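Robots and Everyday Work
Week 7 notes – Can machines do chores yet?
19 March 2020

Reading for this week: the Mudel report, sections 2 and 3. Skip the appendix.

Last week we looked at machines that do one job in one fixed place. A dishwasher is a good case. It cleans well, but a person still has to load it, and the racks decide where each plate goes.

Chores outside the machine are harder. Three terms you need:

Rigid object – keeps its shape when picked up (a cup, a bolt).
Soft object – changes shape when picked up (a towel, a cable).
Clutter – objects touching or hiding one another.

The Solar test used 163 household tasks. The Darko arm finished 145 of them when every object was rigid and set apart from the others. With cloth in the set, the team stopped the trial early. Keep this in mind when you read a success rate. Always ask what was left out.

Shop floors have the same split. The Tandosetti line packs 1000 boxed parts a shift without help, but the cloth covers for those parts are still folded and packed by hand.

Now take putting cloth away in storage boxes. The container keeps its shape and the contents do not. Rolls stand up only if they are tight enough or have something to lean on, and a folded piece can open when it is lifted by one edge.
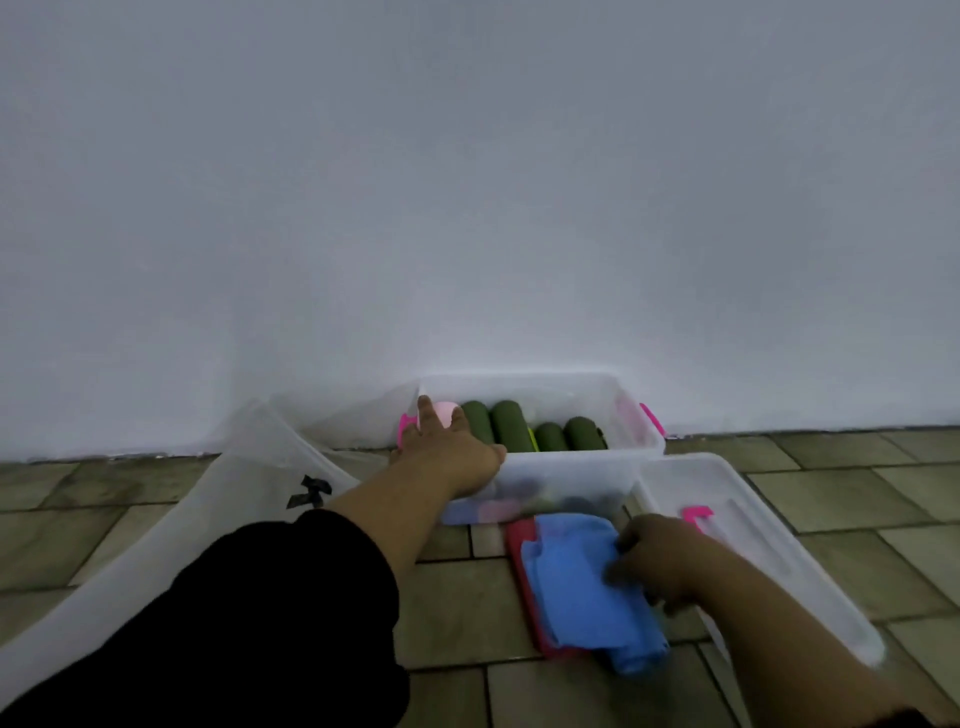 People also split the work between two hands. One can rest on a box while the other holds the cloth. A single arm has to do these steps in turn, and the cloth may shift between them.

For next class: choose one chore from your own home. Write down each step, mark the steps that involve soft objects, and say which ones need two hands. One page is enough.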